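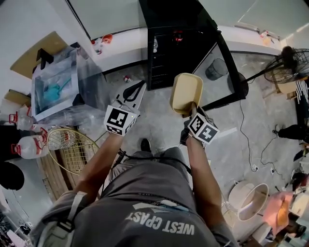

FLIRGATE RELEASES PRIRANO PENETRATING SEALER FOR EXISTING WORKSHOP AND UTILITY FLOORS

Water-based product replaces two-part system in the company's concrete range; revised preparation guide issued at the same time

Saturday, May 19, 2018

Flirgate today released Prirano, a single-component, water-based penetrating sealer for existing interior concrete floors in workshops, storage rooms, utility areas and light commercial premises. The product is available immediately in Canada through Flirgate trade counters and through Abou Zeid, which distributes the company's floor range to independent hardware and flooring dealers.

Prirano is intended for bare, steel-trowelled or power-floated concrete that has been in service and was never coated, or that has had an earlier coating mechanically removed. It reacts with free lime in the surface zone of the slab to form an insoluble compound in the pores. The treated surface remains concrete in appearance. There is no film, and there is therefore nothing to peel under tires, shelving feet or stored liquids.

The product replaces the two-part sealer that Flirgate has supplied for the same application. The earlier product required on-site mixing and had a short pot life, which made it poorly suited to small rooms and to work carried out in stages around stored goods. Existing stocks of the two-part product will be supplied until exhausted and remain covered by the published terms.

Field evaluation

Prirano was evaluated on 62 floors before release. The largest was a 500 square metre storage building operated by Fatetti, a wholesale supplier of shelving and racking parts. The building has a ground-bearing slab, no radiant heating and a vapour barrier of unknown condition. Product was applied in four sections over consecutive weekends so that the building could stay in use during the week.

The Fatetti floor was monitored for 103 days after the last section was completed. Surface dusting was assessed by tape pull at fixed points along the main aisles. Water uptake was assessed by tube absorption at the same points. Both measures fell after treatment and remained below the pre-treatment values for the whole monitoring period. The two sections nearest the loading door showed a smaller reduction in water uptake than the interior sections. Flirgate attributes the difference to de-icing salt contamination that was present before the work started, and the preparation guide has been amended accordingly.

The remaining floors were mainly garages, basement workrooms and back-of-shop storage areas. Most had the mixed exposure typical of such rooms: parked hand trucks, full water containers, dropped tools, paint drips and periodic wet mopping. Results on these floors were recorded by the applicators on a standard form and were not independently measured. They were used to set the coverage range and to identify recurring application faults.

The most frequent fault was over-application. Excess material left on a dense slab dries to a white residue that becomes difficult to remove after the first day. The second most frequent was application over an old acrylic cure-and-seal that the applicator had not detected. In those cases the product did not penetrate, and the floor had to be ground and treated again.

Surface preparation

The revised preparation guide is supplied with every container and replaces all earlier versions. The principal requirements are as follows.

– Age of slab. New concrete must be fully cured. Slabs placed with an accelerating admixture are to be assessed individually.

– Water drop test. Clean water is placed on the bare floor at several points, including near walls and in traffic lanes. If the water beads or sits without darkening the concrete, a coating or contaminant is present and must be removed.

– Mechanical preparation. Where grinding is necessary, the final pass should be no finer than 80 grit. Finer passes close the surface and reduce uptake. Edges within reach of the wall are to be finished with a hand grinder to the same profile.

– Oil and grease. Stains are to be treated with an alkaline degreaser, scrubbed, rinsed and tested again. Deep oil saturation cannot be corrected by surface cleaning, and the affected area should be cut out and patched.

– Salt. Floors next to overhead doors or outdoor walkways are to be rinsed at least twice with clean water, with the rinse water picked up by wet vacuum each time. This requirement is new.

– Moisture. The floor must be surface dry at the time of application. Prirano tolerates residual moisture within the slab, but is not a vapour barrier and must not be specified as one.

– Cracks and joints. Static hairline cracks may be treated in place. Moving joints must be left open during application and filled afterwards with a compatible joint sealant.

Application

Prirano is applied by low-pressure sprayer or microfibre pad. The surface is kept wet for the dwell period stated on the container, with dry spots topped up as they appear. Material that has begun to gel is to be re-wetted with clean water and worked with a soft broom, then the whole area is squeegeed and picked up. Residue must not be left in corners, behind door stops or around post bases.

Air and floor temperature must be above the minimum shown on the technical data sheet throughout application and for the following night. Forced air should not be directed at the floor during the dwell period, as premature drying reduces penetration and increases the risk of residue. Fans may be used for general ventilation provided they are aimed away from the treated area, and may be turned toward the floor once pickup is complete.

Stored items, including anything on casters and any wooden panels or skids that rest directly on the slab, should be moved out before work begins. Where this is not practical the floor may be treated in halves. A visible line between halves is possible on dark or highly trowelled slabs and can be reduced by overlapping the wet edge along a saw cut.

Glass, aluminum, glazed tile and painted metal must be masked or rinsed immediately if splashed. The product is alkaline. Gloves and splash goggles are required, and closed footwear should be worn until the floor has been rinsed.

Limitations

Prirano is not recommended for exterior driveways, polished decorative floors containing integral colour, magnesium-based toppings, or any floor subject to acids. It does not level, fill or conceal. Differences in shade caused by earlier patching or uneven trowelling will remain visible and may be slightly more pronounced after treatment.

Slip resistance of a treated floor depends on the original finish. On a smooth trowelled slab, slip resistance in wet conditions will be that of smooth trowelled concrete. Where the floor is regularly wet, a textured coating should be specified in place of a penetrating product.

Maintenance

Treated floors may be opened to foot traffic once dry and to wheeled traffic the next day. Routine cleaning is by dust mop and neutral cleaner. Acidic cleaners, including vinegar and most descaling products, attack the surface of treated and untreated concrete alike and must not be used. Reapplication is not normally required, although high-wear lanes may be treated again after cleaning if dusting returns.

Supply and documentation

Prirano is supplied in pails for trade use and in a smaller jug for single rooms. Both containers carry a batch number, which should be recorded before the empty container is recycled. Claims under the product warranty require the batch number and a record of the water drop test.

The technical data sheet, safety data sheet and preparation guide are available in English and French from Flirgate trade counters and from dealers supplied by Abou Zeid. Printed copies of the preparation guide will be sent to registered applicators without charge. A supplementary sheet covering floors with embedded heating is in preparation and is scheduled for release in August. Until it is issued, heated slabs should be referred to the technical desk before any product is ordered.

About Flirgate

Flirgate manufactures sealers, joint fillers, patching compounds and cleaning products for concrete floors in residential, institutional and light commercial buildings. The company also supplies surface preparation accessories under its own label.

Media and technical enquiries: Flirgate technical desk, weekdays during business hours.

Shares: 14
Comments: 0

Recent releases
Joint filler colour range extended
Change to pail lids on all water-based products
Two-part floor sealer: notice of discontinuation
Abou Zeid dealer network – updated list of stocking locations
Storage of water-based products in unheated buildings

Last updated: day of release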